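Kistel Counter Arm — the kitchen helper, with the practice kitchen included

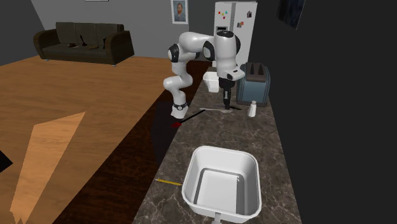 I get asked the same thing every week, usually by people who've just emptied a dishwasher: can it do my kitchen yet? Short answer, no. Longer answer, it can do bits of it, and some of those bits are getting quite good (I'm biased, I sell the thing, but I also live with one).

The Kistel is a single arm that fixes to your worktop and picks things up. Cups, small bottles, cutlery if you're patient. It comes with Ravard, our practice kitchen, a simulated room on your computer where you try a job out before you let the real arm anywhere near your crockery. Please do use it! I skipped it on my first go and lost two mugs and a very nice butter dish.

What I'd trust it with today: moving light things from the worktop into a basket or tub, passing you the salt, putting a cup back where it lives. Give it a clear space and decent light and it'll plod through happily while you get on with something else.

What I wouldn't: anything wet, anything sharp, anything with a lid that sticks. Thin flat things are still a pain — a spoon lying flat on stone is much harder to pick up than a mug, and you'll see it have a few goes. And it can't load a dishwasher. I know, I know. Mawuli Osei, who writes most of our software, has promised me the top rack by January and I've promised him a curry if he manages it.

Is it quicker than you? Not even close. I can clear my side in the time it takes the arm to think about the first cup. People who get on with it tend to be the ones who find bending and reaching difficult, or who like tinkering and don't mind a slow evening.

In the box
Kistel arm with two-finger gripper
Worktop clamp and power supply
Ravard practice kitchen, licence for 2 computers
Laryea soft finger pads, 3 pairs
Printed setup guide (big type, I insisted)

Price: £2,273 including VAT and UK delivery

You'll need a solid worktop. Stone and solid wood are both fine, but please don't clamp it to a folding table. Ravard runs on most fairly recent desktops, though an older laptop will get hot and grumpy.

Already have the Ellari arm? The finger pads fit but the clamp doesn't, so drop me a line before ordering and I'll sort you out with the right one.

Page last updated 25 November 2019. Spare pads and clamps are listed under Accessories.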